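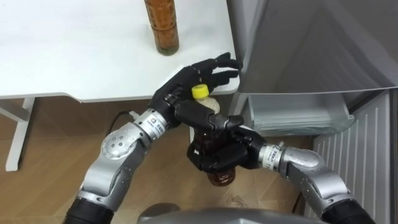
## About the Ivcombe Laboratory

The Ivcombe Laboratory studies how two-armed robots learn household tasks from human demonstration. Our present work concerns jobs in which one hand must keep hold of an item while the other deals with a door or drawer.

Under the method developed by Maja Wróbel and Aurelio Ortuño, each arm is trained separately and the pair is then trained together. The kitchen set holds 1160 demonstrations. In our June trials, joint training reduced dropped items by 40 per cent.

The Laboratory is directed by Carmela Carretero and welcomes enquiries from research partners.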